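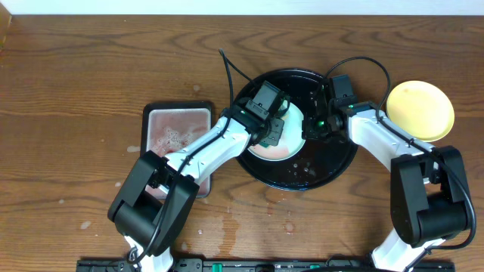
Broltis abre em novembro a sua primeira casa de jantares partilhados em Brivimthorpe

Brivimthorpe, novembro — A Broltis, que há 13 anos organiza almoços e jantares de bairro, tem o enorme gosto de anunciar a abertura da sua primeira morada fixa, na antiga mercearia Nikzad, mesmo à entrada da rua Satinbridge. Quem por lá passou em criança lembra-se com certeza do balcão comprido e do cheiro a café moído na hora!

A nova casa terá 50 lugares, distribuídos por mesas grandes onde se senta quem vier, ao lado de quem já lá estiver. Não haverá carta. Todas as noites, a partir das 19h30, a cozinha serve uma sopa, um prato de forno e uma sobremesa, e o menu da semana fica afixado na montra (e também na padaria do lado, que teve a gentileza de nos ceder um cantinho do vidro).

"Passámos anos a carregar panelas de um salão emprestado para outro, e eu já sabia de cor todas as escadas desta terra", conta Banafsheh Mirzaei, fundadora da Broltis. "Ter uma porta nossa, com uma chave no bolso, é uma alegria que ainda me custa a explicar."

A cozinha fica entregue a Ehsan Asadi, que preparou para a primeira semana um borrego assado com marmelo, um arroz de ervas com crosta dourada e, para quem não come carne, uma beringela estufada com nozes e romã — receita da avó, que ele guardou durante muito tempo só para a família. As sobremesas são de Ladan Pakzad, e convém deixar espaço para o pudim de água de rosas.

O jantar custa 10 euros por pessoa, com pão e chá incluídos. As crianças até aos 3 anos não pagam. Aceitam-se reservas de grupos, embora metade dos lugares fique sempre livre para quem aparecer sem avisar, como era costume nos salões.

Pejman Nikzad, neto dos antigos merceeiros, acompanhou as obras de perto e pediu que se mantivessem as prateleiras do fundo, onde os vizinhos podem agora deixar compotas, livros de cozinha e frascos vazios para quem precisar.

Para reservas e pedidos de entrevista, os senhores jornalistas podem contactar Homa Nazari, responsável pela comunicação da Broltis, na própria casa, todas as tardes entre as 15h e as 18h.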